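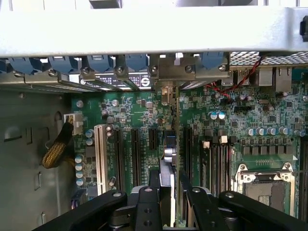 Comura tablet stopped backing up photos after June update, stuck at 1000

Posted in: Tablets and Phones > Backup and sync
Status: open, 3 replies

Hi all, bit of a rush as I'm posting from work. Got the 7 inch Comura, the plain one without the pen. Used the Unance app on it for photo backup for ages with no trouble. Then came the June update, tablet restarted by itself overnight, and now the backup won't go past 1000 photos. There are 1277 on the tablet. It gets to 1000, says "Paused", and sits there.

Tried so far:

Turning it off and on. Twice.
Signing out of Unance and back in.
Leaving it on charge all night with the screen on.
Moving it next to the router.

No change. Storage on the tablet says nearly full as well so I can't take any more pictures, and I'm away with family at the end of the month and want it sorted before then. Don't want to delete anything until I know it's safe somewhere else. Bought from Irneo, still under guarantee I think, but their help line kept me on hold for 60 minutes and then cut off. Not doing that again.

Is it the update or is it Unance? And is there a way to see WHICH photos have been backed up? All I get is the number.

Edit: on wifi, not a phone signal. Plenty of space left in the Unance account, I checked that first.
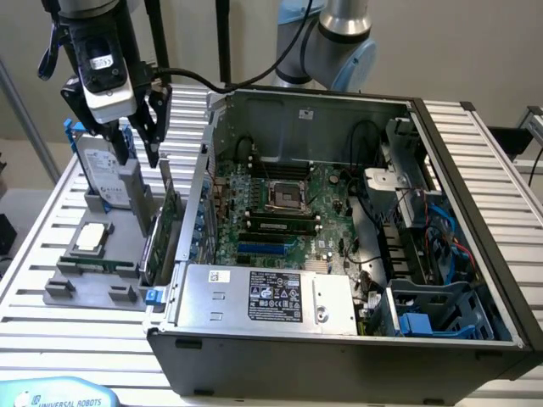 First reply (marked helpful by 7 readers)

Had the same on my mum's. It's a bit of both, the update switches a setting back and Unance doesn't tell you properly.

What I did --

Settings, then Apps, then Unance. Don't open the app itself, go in through Settings.

Find Battery. After the update ours was on "Limited". Put it back to "Allow all". On Limited the app gets put to sleep when the screen goes off, whatever else you've set. Your charging overnight with the screen on ought to have got round that but on ours the screen dimmed anyway and it still slept.

Then Permissions, Photos. Ours had gone to "Selected photos only". Change to "All photos". I reckon this is your real problem. If it's on Selected the app can only see whatever batch it was given, and it'll stop dead at the end of them and say Paused, when really it thinks it has finished.

Then open Unance, pull down on the main page to refresh and leave it. Give it a good while before you decide it hasn't worked. Ours took most of an evening, the number didnt move for ages and then went up in a rush.

Don't clear the app's data. There's a button for it right next to the one for clearing the cache and they're easy to mix up. Cache is fine. Data means it forgets what it has already sent, and you could be starting from nothing.

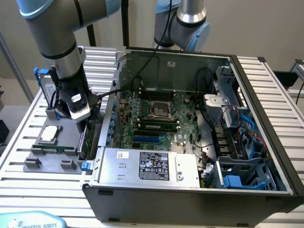

As for seeing which ones are done, open the album view in Unance and hold your finger on any photo until the tick boxes come up. Three dots, top right, then "Show not backed up". It's well hidden. If you want to be really sure, log in to Unance on a computer and look at the oldest and newest ones there, and open a few to full size. Small previews can turn up before the full picture has gone over, so a grid of little squares isn't proof.

Storage -- leave "Free up space" alone until the count matches. If you need room now, get rid of downloaded films or games first. You can always fetch those again.

Second reply

Just reset it. Fixes everyting. Comura updates are always like this, I went over to a Makhubela tablet last year and never looked back.

From the person asking

Not resetting it with a few hundred photos not backed up, thanks!

To the first reply -- you were right about Photos, it was on Selected. Battery was already on Allow all so not that. Changed it, refreshed, and it's gone from 1000 to 1060 while I made tea. Still going. Will report back. "Show not backed up" is there as well, mostly last summer's by the look of it.

One more thing, does it matter if I use the tablet while it's going? My son wants it for his cartoons.
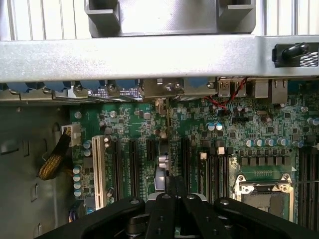 Using it meanwhile is fine, just slower. Streaming cartoons will be hogging the same wifi, so if it looks stuck that's probably all it is. I'd let it finish first if you can bear the noise. And once you're up to the full number, copy the lot to a memory card or a computer too. One backup isn't much of a backup, particularly if the next update does the same trick. Check that Photos permission again every time it restarts for an update, mine has gone back to Selected more than once. Also there's a "Wifi only" switch in Unance under Account, make sure that's on before your trip or it'll try sending over a phone hotspot and eat your data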